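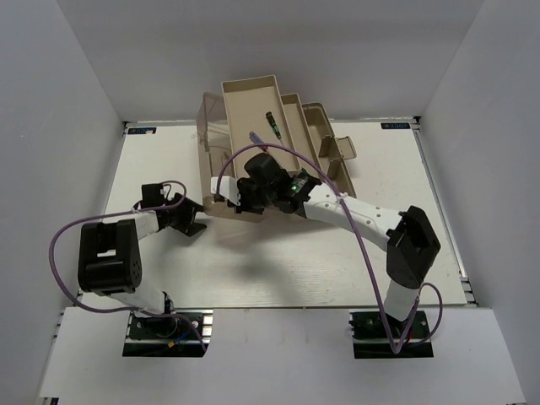 Should we order spare gripper fingers together with the second pair of arms, or wait until something breaks?

Order them together. The supplier, Zutau, charges shipping per order and the small parts travel in the same carton as the arms. When we ordered fingers alone in June, the shipping cost more than the fingers.

Ticket: Equipment request, second two-arm station
Opened by: Urszula Bielecka
Assigned to: Paula Barbu
Status: waiting for quote
Priority: normal

Urszula Bielecka
I would like to start the purchase for the second station. The Puston project needs two stations working in parallel, and the current one is booked all day. Please see my list:
- 2 arms with grippers, same model as now
- 1 table with side walls
- 7 spare motor cables
- 8 spare fingers
The toolbox and the screwdrivers we can buy locally, they do not need a quote.

Paula Barbu
Thank you for the list. I have two questions. Why seven cables? And does the price from Zutau include the power supplies? On the last invoice they were a separate line and we had to ask for more money after the budget was closed.

Urszula Bielecka
Seven is one full set for one arm. I do not want to keep a set for each arm, it is too much money on the shelf. About the power supplies I did not know. I wrote to Zutau and I will paste the answer.

Urszula Bielecka
Answer from Zutau: power supplies are not included, also the table clamps are not included. Delivery is 7 weeks from payment. They can hold the price until 8 Oct 2018.

Paula Barbu
I added both to the request. I asked also Vascombe for a price on the table, because they made the walls for the Nseir room and the quality was good. If Vascombe is cheaper, we take only the arms and the small parts from Zutau. Please send me the outside size of the present table, with the rails.

Urszula Bielecka
Size is sent by mail. Please keep the same height, otherwise we must change all the mounts.

Paula Barbu
Received. Ticket stays open until the Vascombe quote is here.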